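양팔 로봇 한 세트 예산 짜는 중인데 어디까지 넣어야 할까요

동네뜨락
안녕하세요, 눈팅만 하다가 처음 글 올려요. 저는 작은 메이커 공간 운영을 돕고 있는데요, 올해 장비비가 조금 남아서 탁상용 양팔 로봇을 들여보자는 얘기가 나왔어요. 작은 물건 집어서 옮기고, 컵이나 접시 같은 거 다루는 연습을 시키는 용도예요. 거창한 건 아니고 책상 하나 위에서 끝나는 작업입니다.

문제는 제가 견적서라는 걸 거의 처음 만들어 본다는 거예요ㅠㅠ 지금까지 알아본 건 이렇습니다. Perkari에서 파는 조립 키트가 팔 2개 세트로 177만 원이고, Flomville 쪽은 완제품인데 가격이 훨씬 올라가더라고요. 그래서 마음은 거의 Perkari로 기울었는데, 주변에서 자꾸 "팔값만 보면 망한다"고 겁을 줘요. 그럼 대체 뭘 더 봐야 하냐고 물으면 다들 이것저것이래요. 그 이것저것이 궁금합니다!

제가 궁금한 걸 정리해 보면요. 우선 손목 카메라를 양쪽에 다 달아야 하는지, 한쪽만 달고 나중에 추가해도 되는지. 그리고 예비 부품을 처음부터 같이 사는 게 나은지, 고장 나면 그때 사도 되는지. 책상이나 칸막이 같은 주변 설비도 예산에 넣어야 하는지도 모르겠어요. 집에 굴러다니는 책상 쓰면 안 되나요? 마지막으로 연습용 물건들은 그냥 있는 거 쓰면 되는 건지...

8월 안에 신청서를 내야 해서 마음이 급하네요. 비슷한 거 사 보신 분 계시면 경험담이라도 부탁드려요. 참고로 다루는 사람은 저 포함 두 명이고, 둘 다 납땜은 할 줄 알지만 로봇은 처음이에요.

납땜하는고양이
177만 원이면 괜찮은데요? 전 그냥 지르고 나중에 생각하는 편이라ㅋㅋ 책상은 튼튼하기만 하면 아무거나 써도 돼요. 저는 식탁 썼어요. 카메라는 싼 거 하나 사서 써 보시고 모자라면 더 사세요. 배송비랑 관세는 꼭 물어보시고요. 저는 그거 깜빡해서 한 달 동안 점심을 김밥으로 때웠습니다.

I-seul Oh
윗분 말씀처럼 나중에 생각해도 되는 개인 구매면 저도 그렇게 할 것 같은데, 신청서를 내는 돈이면 얘기가 달라요. 한번 확정되면 항목 추가가 진짜 어렵거든요. 저희도 첫해에 팔값만 적어 냈다가 나사 한 봉지까지 제 카드로 샀어요. 그 뒤로는 견적을 네 덩어리로 나눠서 씁니다. 팔, 눈(카메라), 자리(책상과 칸막이), 그리고 닳는 것들. 좀 길어지는데 하나씩 적어 볼게요.

팔은 키트로 가셔도 돼요. 납땜하실 줄 알면 조립은 주말 이틀이면 충분합니다. 다만 판매처에 꼭 물어보셔야 할 게, 구동부를 낱개로 파는지예요. 팔 전체로만 파는 곳이 있는데 그러면 관절 하나 나갔을 때 팔 하나 값이 날아가요. 그리고 전원 어댑터가 포함인지, 포함이면 팔마다 하나씩인지도 보세요. 이런 게 견적서 맨 아래 작은 글씨로 "별도"라고 적혀 있는 경우가 많더라고요.

카메라는 저라면 처음부터 양쪽 손목에 달고, 위나 옆에서 전체를 보는 걸 하나 더 넣겠어요. 한쪽만 달았다가 나중에 추가하면 같은 모델이 단종돼 있을 수도 있고, 양쪽 화각이 다르면 은근히 귀찮아요. 케이블도 넉넉히 잡으세요. 카메라 케이블은 팔을 따라 올라가면서 관절이 움직일 여유까지 있어야 해서, 책상 위에서 줄자로 잰 길이보다 항상 더 필요합니다. 색깔 있는 케이블로 통일하면 다른 검은 선이랑 안 헷갈려서 좋고요. 값 차이도 거의 없어요.

자리 얘기. 집에 있는 책상 쓰셔도 되는데, 베이스를 단단히 고정할 수 있어야 해요. 흔들리면 어제 됐던 동작이 오늘 안 됩니다. 칸막이는 처음에 저도 사치라고 생각했거든요? 근데 뒤로 사람 지나다니고 햇빛 들어오고 하면 카메라에 잡히는 배경이 계속 바뀌어서 결국 치게 돼요. 무늬 없는 연한 색 판이면 충분하고 비싼 거 살 필요 없어요. 상판은 무늬 있는 시트 붙이고 싶으시면 붙이세요, 다만 번들거리는 건 조명이랑 같이 놓고 한번 보고 결정하시고요.

제일 많이 빠뜨리는 게 닳는 것들이에요. 그리퍼 손가락은 소모품이라고 생각하셔야 해요. 하루에 몇 시간씩 집었다 놨다 하면 표면이 금방 긁혀요. 저는 손가락 예비를 2벌, 카메라 예비 하나, 케이블 예비는 종류별로 하나씩 넣습니다. 그리고 전체 금액의 25퍼센트를 예비비 겸 소모품으로 따로 적어요. 많아 보이죠? 저희는 작년에 그걸 거의 다 썼어요. 신청서에 "기타"라고 쓰면 깎이니까 "그리퍼 교체 부품", "케이블 및 커넥터" 이렇게 이름을 붙여서 쓰세요.

연습용 물건도 항목에 넣으세요! 금액은 얼마 안 되는데 이게 은근히 종류가 필요해요. 저는 투명한 걸 꼭 섞으라고 말씀드리고 싶어요. 알록달록한 장난감만 놓고 하면 쉬워 보이는데 유리잔이나 투명한 접시가 들어오면 카메라로 윤곽 잡기가 확 어려워지거든요. 색 있는 조각, 납작한 원판, 원뿔 모양, 가느다란 고리 같은 것까지 골고루요. 유리는 깨질 걸 감안해서 같은 걸로 여러 개 사 두시고요. 나중에 똑같은 모양 다시 구하려면 꽤 고생합니다.

아, 그리고 판매처 고를 때 톨레도(Toledo)라는 중고 장터도 한번 보세요. Ovelel 제품이 가끔 나오는데 팔은 중고로 사는 걸 말리고 싶고, 알루미늄 레일이나 거치대 같은 건 중고로도 멀쩡해요. 저는 거기서 아낀 돈을 조명에 썼습니다. 단, 중고는 지원금 정산이 안 되는 곳이 많으니까 담당자한테 먼저 물어보시고요.

글로만 쓰면 감이 안 오실 것 같아서 책상 하나짜리 구성 사진도 올려요. 견적서 옆에 두고 항목 빠진 거 없나 맞춰 보세요.

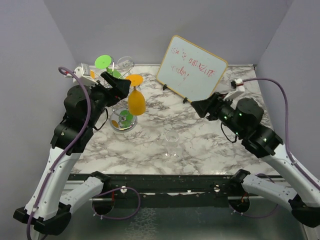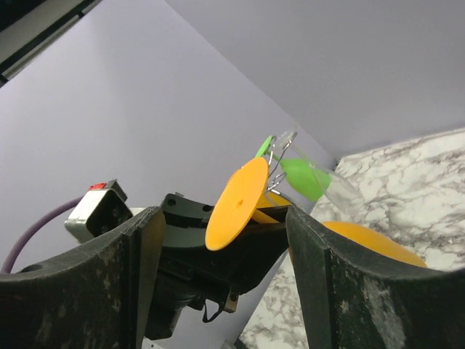
둘 다 같은 자리이고, 손가락 예비를 넣으라는 얘기는 두 번째 사진의 긁힌 표면을 보시면 이해가 되실 거예요. 칸막이랑 베이스 자리는 첫 번째 쪽이 잘 보입니다.

동네뜨락
와 이렇게 길게 써 주실 줄은 몰랐어요, 정말 감사합니다! 읽으면서 제 견적서를 펴 봤는데 닳는 것들이 통째로 없더라고요. 손가락이 소모품이라는 생각은 아예 못 했어요. 일단 Perkari에 구동부 낱개 판매랑 어댑터 포함 여부부터 메일로 물어봤고, 카메라는 양쪽 손목에 위쪽 하나까지 세 대로 적었습니다. 예비비는 이름 나눠서 써 볼게요. 하나만 더 여쭤봐도 될까요? 조명은 한 덩어리로 따로 빼는 게 나을까요, 아니면 자리 쪽에 묶어서 내도 괜찮을까요? 저희 양식은 항목 칸이 몇 개 없어서 고민이에요.

I-seul Oh
칸이 모자라면 자리 쪽에 묶으세요. 저희도 "작업대 및 조명"으로 내서 통과됐어요. 대신 산출 내역에는 조명 단가를 따로 적어 두셔야 정산할 때 편합니다.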